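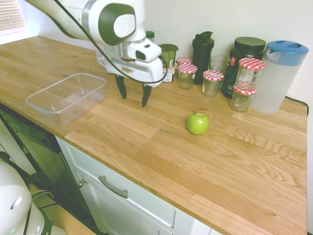

Deisy Yupanqui swears the best soup she ever made started with a bag of onion skins, and she won't hear a word against them. She wrote to me after my piece on stock in May, four pages, both sides, and by the end of the second page I had a pot on the stove.

I have been making broth for most of my adult life and had always thrown the skins out. Deisy's way is to keep them, the dry brown ones especially, in a paper bag at the back of the pantry until there are enough to fill a saucepan. They go into cold water with a bay leaf and a few peppercorns and simmer for 45 minutes with the lid half on. What comes out is the color of strong tea, and it smells sweet and a little toasty. I used mine for barley soup and then, because there was some left over, for rice the next day. The rice was even better than the soup!

So that's how I ended up spending a summer on scraps. I asked everybody I know what they save and what they do with it, and people turn out to have very strong feelings about carrot tops.

Sevim Kocabaş grew up in a house where the water from boiled chickpeas was never poured away, and she still keeps hers in a jar in the fridge door. She thins hummus with it, bakes bread with it, and once, during a week when the stores were closed for snow, made meringues. (They were very good meringues. I had three.) Her other habit is parsley stems, chopped so fine they're almost a paste, then stirred into yogurt with salt and a lot of lemon. I had been buying parsley for the leaves all these years. The stems taste more like parsley than the leaves do.

Then there was bread. Old bread is the easy one, since every country with bread has an answer for it, but I hadn't met Danilo Talavera's. He tears a stale loaf into pieces the size of a walnut and dries them out in a low oven, then fries them slowly in olive oil with garlic and a spoonful of smoked paprika until the whole kitchen smells like a campfire. On top goes a fried egg and whatever greens are wilting. He told me it works with sourdough, rye, hamburger buns and, on one occasion, a cinnamon roll, which he does not recommend. 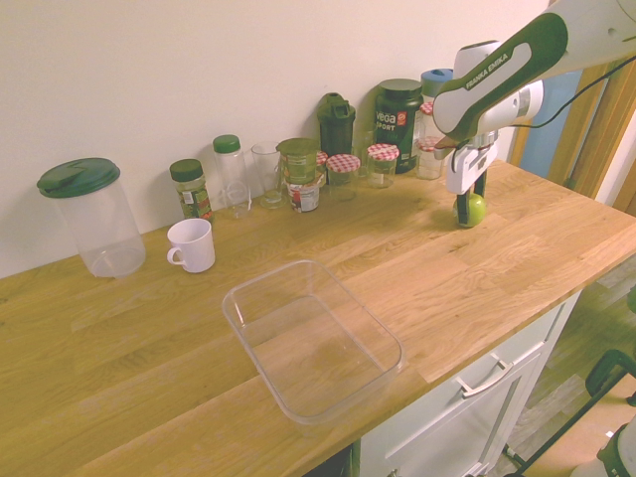
Fruit was where I really lost my head. Peels and cores make a wonderful vinegar if you have patience and a wide jar, and you need very little else: sugar, water, a cloth over the top. I stirred mine every morning before coffee. After a few days it started to fizz, and I called my sister to tell her, at seven in the morning, as if a baby had been born. Once the fizzing calms down you strain it and leave it alone for weeks. Mine came out cloudy and sharp with a soft, cidery finish, and it has been in every salad dressing since.

Eduardo Lacson, who cooked for years at a lunch place called Soteo, does the same with pineapple skins, adding a stick of cinnamon and a couple of cloves, but he drinks it young, after 2 days, over ice. He also gave me the most useful tip of the whole summer, which is to label the freezer bag before you fill it. I own a marker now that lives in the freezer drawer. It writes perfectly well cold.

There were failures, and I'd like them on the record. Banana peel curry, which I had read was a fine thing, tasted to me like a damp closet. Potato skins baked with salt are glorious for ten minutes and leather after that. And please don't put broccoli stalks or cabbage cores in a stock you care about, because the smell gets into the curtains. Peel the stalks instead, slice them thin and eat them raw with sesame oil. I do this standing up, and they rarely make it to the table.

Jarrah Dunstan keeps a notebook of everything he has pulled back from the compost, and he is up to 136 entries. Number 8 is the rind of hard cheese, dropped whole into a pot of beans. I tried it that same evening with white beans, sage and the last of my onion skin broth. The rind went soft and chewy at the edges, and the beans turned silky in a way I'd never managed before. I fished the rind out, cut it up small and put it back in.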